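3 comments | 200 shares

Jalness reports bin-picking results for mixed household goods

Jalness, which builds picking software for returns counters and small stockrooms, has published results from its latest trial of a robot arm on unsorted household goods. The system made 1780 pick attempts and completed 1604 of them, a success rate of just over 90 percent. A pick was counted as complete when the item had been lifted clear of one bin and set down in the next without being dropped.

Rigid boxes gave the fewest errors. Most failures involved soft goods such as hats and cloths, or items resting against a bin wall where the gripper had little room to close. Dropped items stayed in the count as failures, even when a second attempt on the same item succeeded.

The trial was run at the company's Jõgi workshop. Cycle time was not published. Relel, a retailer that plans to test the software at its returns desk, said speed would decide whether the arm could take over a full shift of sorting. For now its staff will continue to sort by hand, and the arm will be given only boxed items.

Jalness has not tested folding, wiping or putting goods back on a shelf.
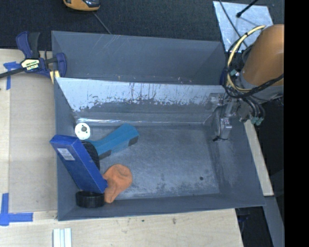 Nostach News Desk | 16 August 2019

Small, mixed items in a deep bin remain a harder job for a gripper than cartons on a belt. Jalness said its next trial would concentrate on soft goods and on items lying close to the bin walls.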